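Lellham、卓上食器・ガラス製品の操作データを2628件に拡充　透明な器の把持を重点収集

ロボット向け学習データの収集を手がけるLellhamは2026年3月、卓上の小物を扱う双腕作業の記録を2628件まで増やしたと発表した。対象は燭台、キャンドルホルダー、小瓶など、家庭や飲食店のテーブルに置かれる品物で、ガラス製品の比率を前回の公開分より高めている。

記録は人の遠隔操作によるもので、操作者が二本のアームを動かし、品物をつかむ、持ち上げる、別の位置に置き直すといった動作を一件ずつ残す。作業台を見渡す固定カメラと手首側の小型カメラの映像に、関節角度とグリッパの開き幅を同じ時刻情報で付けて保存する。使う品物は117点あり、組み合わせと並べ方は開始前に画面で指示される。

初期の収集では、不透明で形の単純な品物が大半を占めていた。そのデータで学習させた方策は、箱や缶では安定して動いたものの、光を通す器では縁の位置を読み違え、指を閉じるのが早すぎる例が目立ったという。今回の追加分では、琥珀色のガラスのキャンドルホルダーと細い黒の燭台を同じ台に並べるなど、見え方の異なる品物を混ぜた配置を増やした。手前の品物が奥の品物を一部隠す並びも、意図して含めている。 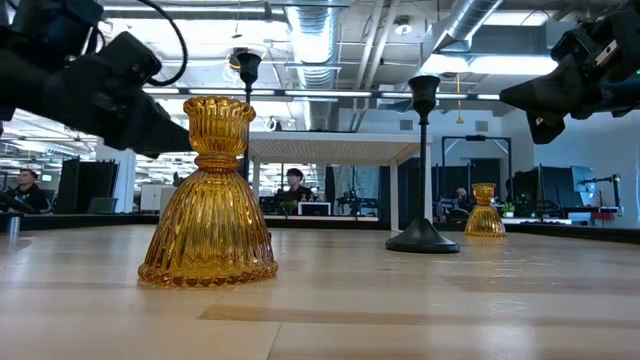 Dewanti Tarigan氏は、件数を増やすだけなら難しくないが、操作者が慣れてくると誰もが同じ方向から手を伸ばすようになり、似た記録ばかりがたまると指摘する。そのため開始時のアームの姿勢を毎回ずらし、同じ配置を続けて使わないよう手順を改めたという。一人の操作者が続けて作業する時間にも上限を設けた。

失敗した試行の扱いも変わった。従来は品物を倒したり、つかみ損ねたりした記録を破棄していたが、途中で立て直した場合は「回復あり」の印を付けて残す。立て直せなかった記録は別のフォルダに分け、学習に使うかどうかは利用者側の判断に任せる。今回の追加分のうち、回復ありに分類されたのは59件だった。

手首側の映像については、ぶれの大きい区間を自動で取り除く処理を検討したものの、見送った。アームが速く動く間の映像は輪郭が二重になりやすく、透明なガラスではとくに境界が取りにくい。一方、実際の運用でも同じ映像が入力になるため、ぶれた区間を除いたデータで学習させると、移動中の推定がかえって不安定になったと同社は説明している。現在は区間ごとにぶれの度合いを数値で添え、映像そのものには手を加えずに収録している。

注釈の付け方では、Azlan Setiawan氏が作成した手引きを全員が使う。品物の呼び名は一覧から選び、自由記述は動作の説明に限る。「瓶」と「器」の使い分けが人によって異なり、以前の版では同じ品物に複数の名前が付いていた。旧版の記録も新しい一覧に合わせて付け直しを進めており、ほぼ2000件の作業が済んでいる。 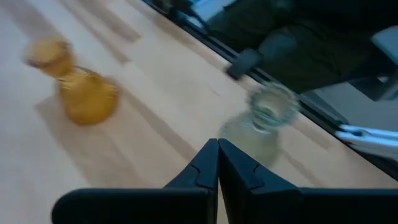 公開の時期と今後の予定

今回のデータは、まず共同で評価を行うHoekstraとKokementの二社に提供される。両社は同じ課題を別々の機体で試し、ガラス製品の把持について成功率と所要時間を報告する。結果がまとまり次第、研究目的の利用者に向けた一般公開に移る計画で、時期は6月を見込む。

公開分には映像と関節の記録のほか、配置の指示に使った一覧表、注釈の手引き、カメラの校正値が含まれる。背景に人が映る映像は、顔の部分にぼかしを入れてから配布する。利用条件は前回の版と同じで、再配布には事前の連絡が必要となる。

次の収集では、ふたの開け閉めや、二本のアームの間で品物を受け渡す動作を加える。水などの液体を入れた容器は、機材の保護の面で準備が整っておらず、対象に含めない。収集の拠点を増やすことも検討しているが、照明や作業台の色が変わった場合の影響を先に調べるとしている。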